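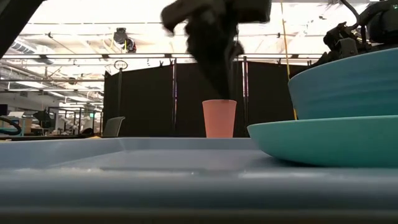
*A gripper at the mouth of a pink cup, with the second arm at right.*

**Gustela Reports Result on Two-Arm Table Setting With Timeo Training Method**

MAHAWONG, January 6, 2026: Researchers at the Gustela Institute have released results for Timeo, a training method that teaches a pair of robot arms to handle everyday tableware from a limited number of human-guided recordings. In the institute's tests, a system trained with Timeo completed 174 of 200 table-handling trials without human help.

The method was trained on 400 recordings. An earlier system at the institute, trained on 700, served as the point of comparison and did not reach the same completion rate.

Timeo combines views from a fixed camera with close views from cameras carried on the arms. During training, the method gives more weight to the moments just before a gripper meets an object, when small errors in position are most likely to end a trial.

"The close view carries a great deal of information for a very short time," said Lamai Noiphan, lead author of the study. "We wanted the system to learn from those moments without asking for more recordings."
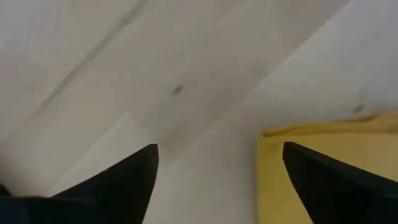 Department of Robot Learning, Gustela Institute

Trials covered cups, bowls, plates, cutlery and folded items placed on and beside a tray. Starting positions were changed between trials. A trial was counted as complete only when every item had reached its assigned place. Most incomplete trials involved thin objects lying flat on the table, and the study lists these by type.

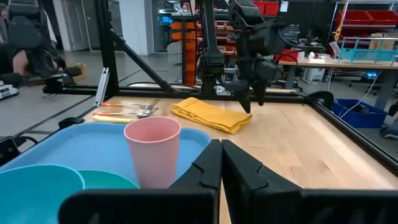 *View from the right gripper: cup and bowls in the tray, spoons and a folded yellow napkin on the table.*

"Spoons remain difficult, and the paper says so," said Thanakorn Nakpan, head of the department. "The next round of work will address them directly."

The department will release the training code and the full trial records in February. Development of Timeo was supported by the Gisier Fund.

**Media contact:** Press Office, Gustela Institute, Mahawong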